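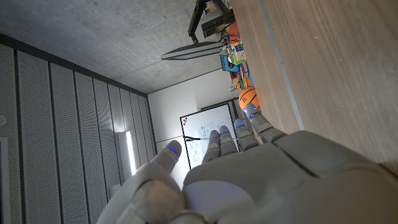
Robot hand with the fingertip lights on, next to the bench at the Dallow workshop.

Tips for building and looking after a robot hand in a shared shop

These are the notes we keep for anyone working on the Distmont hand. Most of them apply to any small build with a lot of joints and wires.

Shells
Dry fit every shell before you glue or screw anything. Put each finger together with tape first and bend it all the way by hand. If two edges touch, sand the inside edge and leave the outside alone, where the marks will show. Use 220 grit, then 400. Wipe with a damp cloth and let it dry before you put it back.

Leave a small gap at each joint. A business card should slide in. Tight joints look better on the bench but they bind as soon as the motors warm up.

Screws
Keep the screws for each finger in their own cup and write the finger on the cup. An egg carton also works. The short ones go in the fingertips. A long screw in a fingertip will go straight into the light wire.

Do not use a power driver on plastic. Turn the screw backward until you feel it drop into the old thread, then tighten by hand and stop when it is snug.

Wires
Run the wires with the finger fully bent, then straighten it and check for slack at the back of the knuckle. If you run them straight, they pull out on the first curl. Label both ends. Masking tape is fine.

Test the lights one finger at a time before closing the caps. If one stays dark, check the plug first, then the wire. Sipho Venter has spare strips in the Brallska drawer. Write down what you take.

First power-up
Clear the bench. Tools, cups and loose screws all go on the shelves. Start at the lowest speed and move the thumb by itself, then add the fingers. Keep your own fingers out of the joints while the power is on, even when it is holding still.

Write the settings down when something works. The thumb limit on our board is 2,085 and the resting curl for the fingers is 736. If you change either one, put your initials next to it in the notebook.

Cleaning
Use a soft paintbrush for the gaps and a barely damp cloth on the shells. No solvent. It clouds light-colored plastic and you can't polish it back out.

Cost
The last order of screws, tape and wire came to $79. Receipts go to Crisanto Talavera by the end of the month. The next order is in May, so add what you need to the list.

Updated 24 Feb 2023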